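Play Kitchen Props, Table Set

README for the prop list and table notes

Maintained by Nga Nghiêm, Mirkurbridge. Table layouts by Deming Han. First written in November for the Hovbridge room.

Scope

This file covers the toy kitchenware and play food kept for the white table. It gives the names used in the item list, the grouping, and the care notes. Storage furniture is covered in the Skasham file.

Condiments

ketchup_bottle: red felt, white cap, white neck label with a small oval "57". The body label reads HEINZ, 1869, TOMATO KETCHUP. Lettering is uneven and is recorded as is. Do not trim the frayed label edges.

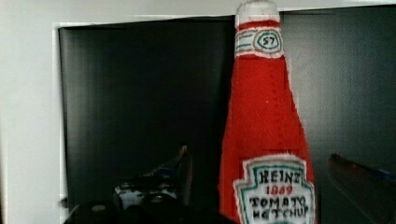 Cookware and tableware

colander: mint green, oval, two tab handles
spatula: mint green, slotted
plate: oval or round depending on who filled in the form; use "plate"
pans: black, listed together under one name
cup_blue: light blue

The list has 12 fields per item. Only name, group and color are required. Color is entered by eye under room light - pale purple and gray get mixed up often, so either is accepted for the plate.
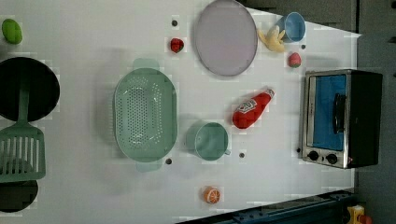

Group is one of cookware, tableware, food or condiment. Items that could go in two groups take the one where they are used first. Fruit always goes under food, including the banana with the opened peel and both strawberries.

Care

Felt items are brushed with a dry cloth. Plastic items are washed by hand and air dried. Check the edge seams of felt items before they go back in the bin, and log loose thread under "condition". 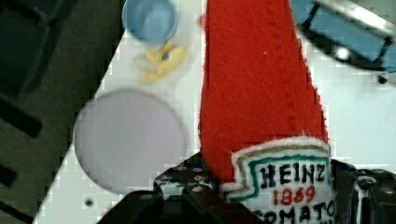 Label of ketchup_bottle, felt with embroidered border.

Layouts

A layout is a starting arrangement of the table. There are 11 in the current list, and 2 more are in draft under the working name Fu. Positions are approximate and no grid is used. 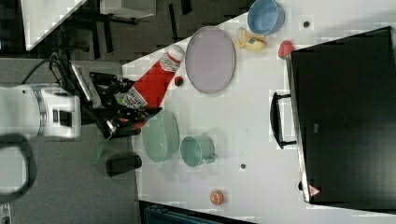 Orientation is recorded separately from position. The allowed values are upright, side and inverted. Cups and mugs use the same values as bottles, so the mint-green mug with its handle to the right is entered as "side". Handle direction goes in the notes field and is optional.

Known issues

- "bowl" and "colander" were used for the same item in early entries.
- Orange slice has no condition entry.
- Strawberries are not numbered. Use size to tell them apart.

Send corrections to Nga Nghiêm with the item name in the subject line.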